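Speaker notes: Washing Less, Washing Better
Adelmo Palumbo
Evening talk series, April 9, 2021

Opening

Thank them for coming out on a Friday. Say who I am: 11 years running the back room at Brodier, a laundry and alterations shop, and before that a hotel linen room. Not a chemist. Everything tonight comes from handling other people's clothes.

Ask for hands: who washed something this week that wasn't dirty? Wait for it. Put my own hand up.

Slide 2 — Where the wear comes from

Most people blame the person wearing the shirt. A good part of the wear happens in the machine. Lint in the dryer filter is fabric that used to be in your clothes. Pass around the jar of lint. It came from one August at the shop, towels only.

Collars and cuffs are different. Those do wear on the body, and washing won't save them. I'll come back to turning a collar if there is time.

Slide 3 — The Bulik log

Bulik is the apartment building across from the shop, shared laundry in the basement. The tenants let me put a clipboard by the machines one summer. 200 loads written down, 57 of them marked by the tenants themselves as "could have waited." Pause here. Those are their words on the sheet, so don't oversell it. It was a clipboard with a pencil on a string and some people skipped it.

What could have waited: jeans worn once, sweaters, pajamas, bathrobes. What could not: socks, underwear, gym clothes, kitchen towels. No surprise in the second list.

Slide 4 — Temperature

Cold for nearly everything dark. Warm for sheets. Hot for kitchen towels, and for the whole house if somebody has been sick. Read the care label first. If the label and I disagree, go with the label.

Somebody always asks about vinegar. I don't use it. I have no quarrel with people who do.

Slide 5 — Detergent

Hold up the cap. Show the line inside. Most people fill to the top of the cap, and the line for a normal load is well under that. Too much soap doesn't rinse out, the cloth feels stiff, and then they buy softener to fix it.

Tell the Dizon story: customer brought in a bag of towels to throw out. We ran them twice with no soap at all. The rinse water was still foaming the first time. She took the towels home again. Keep this short, it ran long in rehearsal.

Slide 6 — Drying

Take things out a little damp. Shake each piece once, hard, before it goes on the line or the rack. Hang shirts from the hem. Lay sweaters flat. The Sorus rack I bring to these talks is for showing how to space things, and I don't sell it, so please stop asking me for a price.

Slide 7 — The crumpled blue cloth

What happens between the dryer and the drawer.

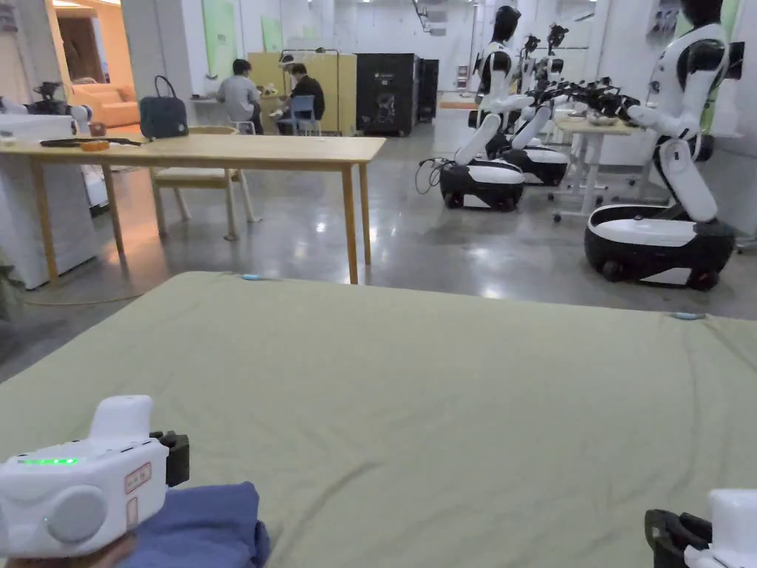
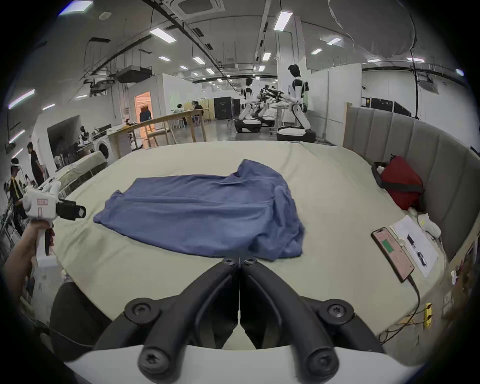

The longer clean cotton sits in a heap, the more the creases set. Then it gets ironed, or it gets washed again by somebody who can't tell whether it was clean. I think that second one is behind a lot of the loads on the Bulik sheet, though I can't prove it.

My rule at home: nothing comes out of the dryer until I have time to fold it. Smooth with the flat of the hand, sleeves in, fold in thirds. If you only have five minutes, do the shirts and leave the socks. Socks don't care.

Demo with a shirt from the bag. Do it slowly once, then at normal speed. Invite someone up if the room is friendly.

Slide 8 — Collar (skip if past 8:15)

Seam ripper, pins, flip, stitch back. Pass the half-finished one around and get it back this time.

Questions

Likely ones: bleach on whites, wool, pet hair, front loader smell. For the smell, leave the door open and wipe the rubber seal. For wool, see the handout, second page. Handouts are on the chair by the door. Anyone who wants a mending appointment can write a name and phone number on the yellow pad and I'll call on Monday.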